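4. Washing and drying the cloths

The Vistis cloths are woven open, so they take water fast and they also lose their shape fast. Please read the whole section before the first wash.

4.1 Shake each cloth outdoors to remove loose threads.

4.2 Fill the basin with 3 liters of cool water and add one level spoon of the Pramden soap powder. Stir until no grains remain on the bottom.

4.3 Put in no more than 2 cloths at one time. Press them under the water with flat hands and leave them for the time given on the soap packet.

CAUTION: Do not use bleach or fabric softener. Softener closes the weave and the cloth will not absorb well anymore.

4.4 Rinse until the water stays clear. Squeeze gently - do not twist.

4.5 Lay the cloth on a clean, flat table and smooth it from the middle to the corners.
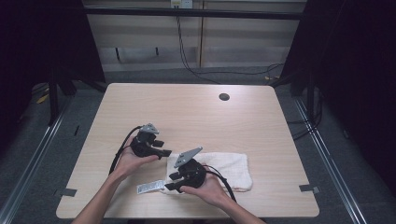
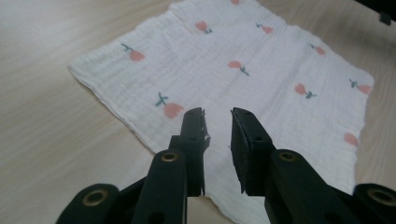

Wooden tabletop; the second picture has the printed muslin cloth spread out on it.

NOTE: The crinkles belong to the weave. If you want a flatter cloth, cover it with a dry towel and iron on the lowest setting, without steam.

4.6 Small loose threads on the edge may be cut with scissors. Never pull them. If an edge opens further than the width of a finger, sew it before the next wash.

4.7 Store the cloths folded once, in a dry drawer. Colored cloths should lie apart from the white ones during the first month.

For replacement cloths, write to Hendrik Lambrechts at the Cesside shop and give the order number 165. The shop does not answer mail on Wednesday.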